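Speaker notes: Planning the Equipment Budget for the Returns Line
Usbridge site, planning session, Jan 13, 2024

Opening
Welcome the attendees and state the purpose. We are asking for agreement on what to buy, in what order, and under which budget heading. Technical questions on software may be held for the Tustero team after the break.

Slide 1. The work to be covered
The returns desk at Usbridge opens and repacks phone boxes by hand. Last quarter it processed 1,528 units. The proposal covers one two-arm station for opening boxes, removing contents and setting them out for inspection. Remind the audience that the quote from Zurley is for the arms and grippers only. Tables, scissors and other bench items are charged to the site. Pause here so that everyone can see how a box is held from both sides; a single arm would require a fixture, and the fixture was priced separately.

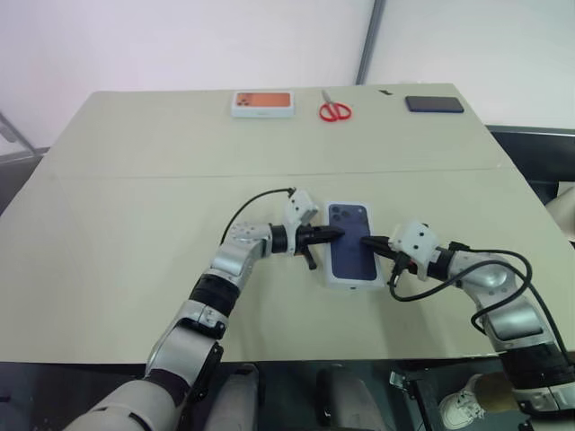

Slide 2. What the quote leaves out
Read the three items aloud: spare gripper fingers, cable guides, and operator training. The quote allows 6 spare fingers per year. Operations has asked for more, and the difference should appear in the March revision. Cable guides cost $179 per arm and were left off the first request in error.

Floor space is also a cost. The station needs a table deep enough for the box, the tray insert, the phone and the charger to be laid out separately, with room left for both arms to move. Lương, our second bidder, offers a narrower table at a lower price — the layout on this slide should be kept in mind when that offer is compared.
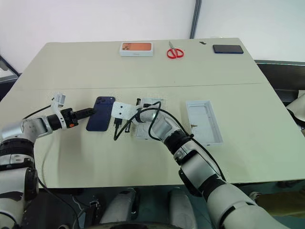
Will the station be paid for from the capital budget or from the operating budget?
The arms, grippers and table go to capital. Spare parts, training and the yearly service visit go to operating, and each site carries its own share.

Slide 3. Service and downtime
The service plan covers 600 hours of running time between visits. Beyond that, visits are billed singly. State clearly that manual benches will be kept in place for the first year and that their cost remains in the plan.

Slide 4. Decisions requested
Approve one station for Usbridge. Approve the cable guides as a late addition. Defer the second station until the March revision has been circulated. Ask for objections before moving to the schedule.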